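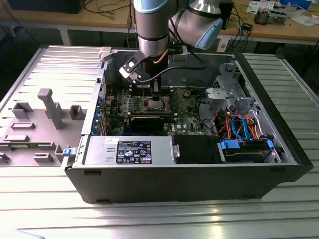 Bench check before parts removal: desktop towers

Bench: Pakia, second table
Checked by: Jurgita Kütt
Comments read by: Wenceslao Aguirre
Unit: Dell tower, opened on its side

Marks used: OK, NO, or ASK. A blank is a NO. I have had two people tell me a blank means "fine, didn't bother," and I am not accepting that from anyone, including Valdis.

1. Power cord out of the unit and off the bench
OK. I pulled the cord myself and hung it up. The form says "confirm with operator." The operator always says yes, so I would drop those words and write "look."

2. Power button held down after unplugging
OK, done at the start. The old Stondex sheet asks for a hundred seconds, and I have never found out who picked that number. I held it until I got bored. Somebody should either find a source for the figure or take it off the sheet.

3. Tower lying flat and steady
OK. It is on its side on the ribbed metal top. I pushed on two corners and it did not rock. The ribs are good for stopping a case from sliding and bad for everything else, see item 5.

4. Side panel off and stored safely
ASK. The panel is lying flat to the left of the case. The procedure says "stored away from the work area," and right beside the tower is not away by any reading I know. Against that, the inside of the panel is all molded ribs and protrusions, and the last time panels were stacked on the shelf the plastic bits snapped. I would rather have it flat on the bench than broken on the shelf. Wenceslao can decide which rule he wants. We can't keep both.

5. Screws accounted for
NO. There is a tray. It was empty when I came by at the start of the shift, and I was told the screws were "in a cup somewhere." A screw that drops between the ribs of this table is gone until cleaning day, and one that drops onto a board can short it the next time someone tests the machine. Marked NO until I see the tray in use.

6. Power supply closed and labeled
OK for the housing. The black regulatory label is on it. There is also a small white sticker with handwriting in the upper left corner. I do not count a handwritten sticker as a test record. If it means "tested," put it in the log with initials. If it means something else, I'd like to know what.
Reminder, same as every month: the supply comes out whole. We do not open them here. There can be a charge of up to 400 volts inside, and Pētersons does not pay us extra for the copper.

7. Loose cables clear of the work
ASK. The red, yellow, orange and blue bundle loops up above the hard drive. I have heard that it will "tuck itself away" once the supply is out. Cables don't. Unplug at the connector, holding the plug and never the wire, and lay the bundle outside the case before the drive is touched.

8. Hard drive secured until its turn
OK. It is in its bay with the blue clips on. Leave it there until the Flelar bag is on the bench with the number already written on it. Drives have been sitting out in the open while people hunted for a pen. The customer pays for us to know where each drive is, and "near the pens" is no answer.

9. Graphics card: release the latch first
Not started. Austra Hunt wants this item deleted as obvious. I have a box of cards with torn edge connectors that says otherwise. It stays.

10. Processor bracket left closed
OK. The silver bracket over the socket does not get opened on this bench. Processors come out at the other table, under the magnifier.

11. Sharp edges
ASK. The perforated drive cage has bare metal edges, and the gloves in the drawer are the thin kind that tear if you look at them. The catalog calls them "cut resistant." I tried one on the edge of a scrap cage and put my finger through it. Order something better, or stop ticking this box.

12. Desk behind the bench kept clear
NO. There are dark cables draped across the left part of it. I wrote this up last Thursday as well and was told it was temporary.

Result: not passed. Items 5 and 12 to be fixed, items 4, 7 and 11 to be answered in writing. A nod in the hallway won't do.

Added by Aušra Sproģis, afternoon: tray now has screws in it. I can't say if it's all of them. Item 5 changed to ASK.

Added by J.K.: Fine, but I want the lid on it.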